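Fitted sheet keeps popping off the corners - what size do I really need?

Asked in Home & Laundry > Bedding
May 28, 2022

Hi all! We bought a new mattress last September and I love it, but my old sheets hate it. Every fitted sheet I own crawls off at least one corner by morning, usually the one by my head. The mattress is 10 inches tall by itself and there's a topper on it too. The sheets all say "deep pocket" on the package, whatever that means. I've tried putting them on sideways (don't ask) and I've tried those little elastic clips, which pinged off somewhere under the bed, and I've only found two of them so far.

Before I spend more money, what should I be looking for? I'd like cotton, I sleep hot, and I'd like to stay under $80 for a set. Also, does thread count matter? I saw one set bragging about 2,000 and it felt like a raincoat.

- hallway_lamp

3 answers

Answer from Felista Owino
Marked as helpful by the asker

Oh, I love this question! I went through exactly this two years ago and came out the other end a complete sheet nerd.

First, get a tape measure and forget the package. Measure the height of the mattress with the topper on, from the bottom seam right up to the highest point. Do it at a corner and again halfway down one side, since toppers can puff up in the middle. Then add two inches for the part that tucks underneath. If the sheet maker lists a pocket depth smaller than your number, it's going to pop off, no matter how nice it is. "Deep pocket" isn't a standard size. I've had one that measured 12 inches and another that measured 16, and both had the same words on the label.

Second, look at the elastic. The cheap ones only have elastic at the corners, and they go slack fast. You want it to run the whole way around the hem. If the listing doesn't say, write and ask. The small shops usually answer the same day!

Third, wash before you judge. Cotton shrinks, and it shrinks most in the first few hot washes. I buy with an inch to spare for that and dry on low. My first nice set went through on hot and it never reached the fourth corner again. I cut it up for pillowcases and they're great, so no tears.

The set I ended up with is a plain percale from Pratex. It's crisp and cool, and a bit wrinkly if you leave it in the dryer (I always leave it in the dryer). Percale is a one-over, one-under weave and it lets a lot more air through than sateen, so if you sleep hot I'd go that way for sure.
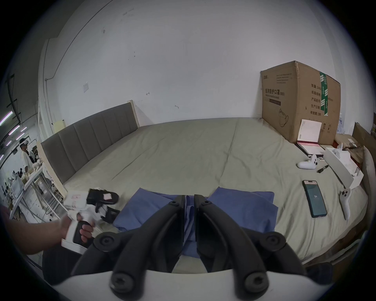 Fitted sheet on, a few soft creases across it.

A bed doesn't have to look like a hotel, by the way. Soft creases are part of the deal with cotton and I've grown to like them. If they bug you, pull the sheet out of the dryer a little damp, put it on right away and smooth it from the middle out with your forearm. It dries flat on the mattress. Leave the rest of the bedding off for an hour or so while it does.

On the corners, start with the one that's hardest to get to, then do the corner diagonally across from it. Then the other two. Going around in a circle uses up all the stretch at the start and you end up fighting the last corner. This made more difference for me than anything I bought!

Thread count: for percale, anything from 200 to 400 is lovely. The giant numbers usually come from counting each twisted strand of the yarn separately. Your raincoat comment made me laugh out loud, I had one of those too.

Have fun shopping and tell us what you get!

Answer from mossy_kettle

Try the clips again but get the long straps that go all the way across under the mattress in an X. Mine are from Tusholm and they've stayed put through 9 or more washes of the sheet (you take them off first, obviously). It's a pain lifting the mattress the first time, get someone to help. Ugly but who's looking under there.

Answer from pdx_benny

just buy a size up

Comments on this answer:

Felista Owino: I'd be careful with this one! A king on a queen gives you more depth but you also get a lot of loose fabric across the top, and it bunches under your back. It's okay in a pinch.

pdx_benny: works for me, i tuck the extra in

hallway_lamp: Thank you everybody!! I measured and it's 13 and a half inches with the topper, and the sheets I've been wrestling with are made for 12. So there we go. Ordering a percale set with a 16 inch pocket tonight. And I tried the diagonal trick with the old sheet just now, and three corners are holding, which is a personal best.

mossy_kettle: still get the straps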